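Thiele opens tidying and packing room at Rokudero

Thiele has opened a shared room at its Rokudero building where people can sort, pack and store household goods before a move or a clear-out. The room has been in use on a trial basis and opens to all local households in April.

The service, called Skiteo, was set up after Thiele asked its tenants what they found hardest about moving home. Of the 545 households that replied, 183 said they had no space to lay things out and decide what to keep. Many were packing in hallways or on beds, and a good number said that small items from kitchens and cupboards took far longer than furniture.

Skiteo gives each household a booked session of two hours. People bring their things in whatever bags or boxes they have, sort them on the worktops and the floor, and take them away packed. Up to 10 sessions can be booked by one household in a year. There is no charge for the first two.

The room is on the ground floor and was previously used as a staff kitchen. Thiele kept the white counters and the marble countertop with its small metal tap, and put the rest of the budget into storage and lighting. Paper towels are supplied. Cardboard boxes can be taken from the stack by the door and brought back flat when they are finished with.

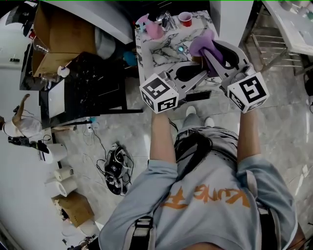
The Skiteo room at Rokudero, with the marble countertop ahead and a cardboard box open on the counter to the left.

Mikusex, which fits out storerooms and workshops, carried out the building work. The firm repaired the floor, moved the main door to make it easier to bring in large boxes, and put shelves in the adjoining store. Households can leave packed boxes in the store for up to 10 days between sessions. Each box must carry a label with the name of the household and the date it is to be collected.

A spokesperson for Thiele said: "Tenants told us they wanted a plain room with a sink and enough floor to spread things out. We have tried to give them that. Most people in the trial came in with cables, cups, jars and odd bits from the backs of drawers, and they wanted time to go through them in one go."

Items that are no longer wanted can be left in the marked crates in the store. Soft toys, cups and small kitchen goods in good condition are passed on to other tenants. Electrical goods are checked before they are offered again. Paint, gas bottles and garden chemicals cannot be accepted.

Changes made during the trial include a later closing time on weekdays and a second trolley for heavy boxes. Thiele is also looking at a smaller room on the same floor for people who need to sort papers and photographs, and will decide on this once the first season of bookings is over.

Booking for April sessions is open now at the Rokudero front desk or by telephone. Tenants of other Thiele buildings may also book, but must arrange their own transport.

ENDS

Issued by Thiele, January 6, 2024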